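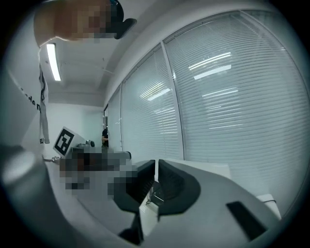

**Kaltum finally does lawn bowls**

Well, it's happened. After years of members asking (and one member asking a great deal more than the rest), Kaltum has put out a trading card set for lawn bowls. It's called Greens & Ditches, it landed in shops in November, and if you've been into a card shop since then you'll have seen it sitting beside the till, next to the things people buy when they've given up on finding anything good.

The base set runs to 144 cards. That's a lot of people in white hats. Kaltum has tried to vary the poses, but there are only so many moments in bowls, and most of them involve someone bending over or watching something very slowly. The standing-with-hands-on-hips card appears so often that I've started sorting by elbow.

Packs hold eight cards and every hobby box promises 4 hits. What counts as a hit is generous. An autograph is a hit, fair enough. A relic card is a hit too, and the relics come in three grades: shirt, towel and chalk cloth. My first box gave me two towels. They are quite thick cards and they won't fit in a normal sleeve, so allow for that in your budget, along with whatever you tell your household.

The autographs are signed on the card and not on stickers, which is to Kaltum's credit. Bowlers have lovely handwriting as a group. After a decade of footballers who sign with what looks like a seismograph reading, it was a treat to be able to tell who I'd pulled without turning the thing over.

Parallels are as follows:

- Fairway Green, no numbering, one in most packs
- Silver Jack, numbered to 200
- Burnt Couch, numbered to 40
- Dead End, one of each

Burnt Couch is named after the grass, and it's the pick of them. The colour is a sort of late-summer brown that ought to be horrible and somehow suits everybody. Silver Jack scratches if you breathe near it.

There's also an insert run called Measured, showing famous close finishes with a fold-out string. I have already lost one string.

On storage: the Matex nine-pocket pages will take the base cards but grip them a bit hard at the top, and I've dinged two corners getting them in. Mösli pages are looser and cost more. I've gone with Mösli for the autographs and Matex for everyone in a hat. For the towels you'll want the deep top-loaders from Iretach, if your shop has them, and mine says it'll have them soon, in the tone it always uses.

A few of us are trying to finish the base set without buying singles, out of stubbornness. I've got far too many of cards 17 and 88 and none of the last page of the checklist, apart from the checklist itself, which I have three of. If you're in the same boat, bring your doubles to the next swap night. Doors are at 7 pm and the back tables are set aside for bowls. Please don't bring towels.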